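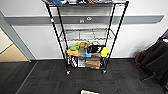 # Duplicate Registration in Household Flood Relief: A Record-Matching Test for Nilia

Muthu Raju, Yamuna Arumugam, Guangming Kang
Project advisor: Karla Cuautle

## 1. Background

Nilia is a relief charity that pays small cash grants to households displaced by flooding in the Stallden valley. Families register at whichever intake point they reach first. Many move again within days and register a second time under a different address. Before this project, staff compared new forms with the existing list by eye, and grants were held until the comparison was finished.

The project asked whether a simple matching program could reduce the manual work without blocking households that had a valid claim. Fraud was outside the scope. Intake staff told us that most repeat registrations were made in good faith by people who had received no confirmation of the first one.

## 2. Data

Nilia supplied 2,000 registration records from the April flood with bank details removed. Each record contained a name, birth year, household size, previous address, phone number and intake point. Phone numbers were missing from many of the forms taken at Drometville, where the paper version had no field for them.

Names were the main difficulty. The same person could appear with a full given name on one form and an initial on another, or with the name order reversed. We did not correct spellings. All text was converted to lower case and punctuation was removed.

## 3. Method

The program, called Thampi, compares every pair of records that share a birth year or a phone number. Each pair receives a score from 0 to 100. Name similarity carries the most weight, followed by previous address and then household size. The intake point is ignored.
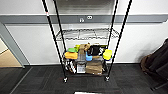
Pairs above the upper threshold are placed in a review queue. Pairs below the lower threshold are dropped. The middle group is sent to the queue only if the previous addresses are on the same street. The program never merges or deletes a record; a staff member makes that decision.

We set both thresholds on a small labeled sample prepared by Yamuna Arumugam and Nilia's intake lead, Gangadharan Joseph. They labeled the sample separately and then discussed the pairs on which they disagreed. Most of those involved adult siblings living at one address.

## 4. Results

The full set ran in 15 seconds on a laptop. Every duplicate in the labeled sample reached the review queue. The queue also contained false matches, mainly relatives with the same initial and birth year.

Records without a phone number produced weaker scores. When we raised the weight on previous address to compensate, apartment buildings generated too many pairs, so the original weights were kept.

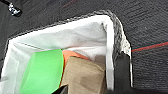

*Figure 3. Fabric storage bin with a white liner, seen from above.*

## 5. Limitations

The labeled sample came from a single flood and a single valley. Thresholds would need to be set again for another area. Households that split after displacement are also handled poorly, as the program treats a change in household size as evidence against a match even when two family members have moved elsewhere.

## 6. Recommendations

1. Add a phone field to the Drometville paper form.
2. Give each household a printed receipt with its registration number.
3. Release the grant on the first registration while any later one is under review.
4. Record unit numbers separately from street addresses.

Guangming Kang will maintain the code until the end of the term. The weights and thresholds are stored in a plain text settings file, and changes to them should be noted in the log with the initials of the person who made them.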